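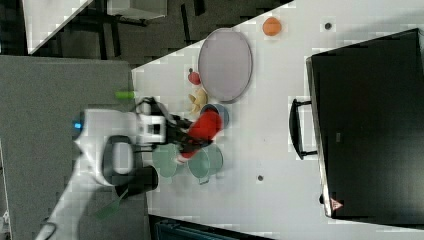 Sorting out a play kitchen table – quick version

Been asked for this a few times so typing it up before the school run. You need a table, a damp cloth, and whatever toy food has survived.

1. Clear the lot off and wipe down. White tops show everything, sorry.

2. Big plate goes down first, towards the back. Everything else gets placed round it. I tried starting with the small bits once – total mess, had to do it twice.

3. Fruit next to the plate. Strawberry and banana on one side, orange on the other with a bit of room so it doesnt get knocked.

4. Small blue bowl just in front of the plate. Pop a strawberry in it. Kids go straight for a bowl with something in.
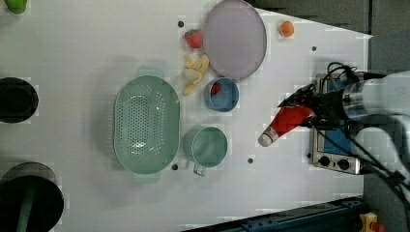 5. Green things together. Colander flat on the left, mug beside it. Leave enough gap for little hands to get hold of the mug handle.

6. Long utensils to the side, out of the middle. Spatulas get waved about otherwise. 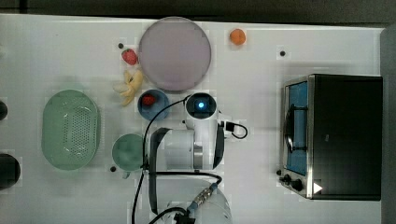
7. Toaster oven on the right if you've got one, away from the bowl. Ours is for pretend only, no plug.

Putting away: food in one box, dishes in another. I use two old Jerkard tubs, lids long gone. Ten minutes, less if they help (they wont).

Wash the plastic bits in warm soapy water once a week, dry on a towel. Colander holes need an old tothbrush.

Brigitta Berchtold, June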